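Groddale Sawmill fire

The Groddale Sawmill fire was a structure fire that destroyed most of the Hofstetter sawmill in the town of Groddale in November. The fire started in the planer building, spread to the main mill and the dry kilns, and burned for two days before it was declared out. No one was killed. Two firefighters were treated for smoke inhalation and released.

Background

The Hofstetter mill stood on a flat piece of ground between the Gudine River and the old rail spur, at the north end of town. It was built to cut spruce for railroad ties and later turned to house logs, flooring and trim. By the time of the fire it ran one shift and was the largest private employer in Groddale.

The main mill was a two-story timber building with a metal roof. The planer building stood beside it, joined by a covered conveyor. The three dry kilns were added later on the river side. The older buildings had no sprinklers. A hydrant line reached the front gate, but the rear of the property depended on a pond that was usually frozen over by the middle of November.

A smaller fire had burned in the sawdust bin 8 years earlier. It was put out by the night crew and did little damage, though the bin was later moved farther from the boiler house.

The fire

The first call came from a driver on Sostano Road who saw flames above the roof of the planer building shortly before 5 a.m. The mill was closed at that hour. The only person on the property was the watchman, Benedikt Haslinger, who was in the gatehouse and called in the fire himself a few minutes later. He moved two loaded trucks out of the yard before the first engine arrived.

Firefighters found the planer building fully involved and the conveyor burning along its whole length. They tried to cut the conveyor away from the main mill with a log loader, but the loader could not get close enough. Fire reached the main mill within the hour. Part of the roof came down soon after daylight, and crews were pulled back from the east side.

Water was the main problem through the morning. The hydrant at the gate could supply only one line at full pressure, and a hole had to be cut in the pond ice with chainsaws before a portable pump could be set up. Tanker trucks from Sostano ran a shuttle from the river bridge -- a round trip that took longer as the road iced over.

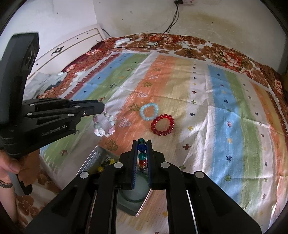
By early afternoon the wind had dropped and crews were able to hold the fire at the lumber yard. Stacks of finished boards nearest the kilns were lost, but most of the yard was saved. Homes along the rail spur were evacuated as a precaution, and residents were allowed back that evening. Hot spots under the collapsed roofing kept a small crew on the site through the second night.

Cause

The fire marshal's report, released in February 2024, placed the origin at a bearing on the planer's dust collection fan. The bearing had overheated, most likely near the end of the previous shift, and fine dust in the fan housing smoldered for several hours before it broke into flame. The report found no sign of arson. It noted that the ductwork had been cleaned on schedule but that the fan had no heat sensor, which was not required for equipment of its age.

Damage and aftermath

The planer building, the main mill and two of the three kilns were a total loss. The office, the boiler house and the truck shed survived with smoke and water damage. The mill had 96 employees at the time. Over 30 were kept on to clear the site and sell the remaining stock, and the rest were laid off.

Ottilie Trummer, the mill's general manager, said at a public meeting that the company would rebuild only the planing operation and would buy rough lumber from other mills. The new planer building is steel-framed and has sprinklers fed by a buried tank. The ground where the main mill stood is used for log storage.

The town extended its water main along the rail spur and added a hydrant at the rear of the property. It also bought a second portable pump, kept at the Groddale fire station.

See also

Gudine River
Sostano Road
List of sawmill fires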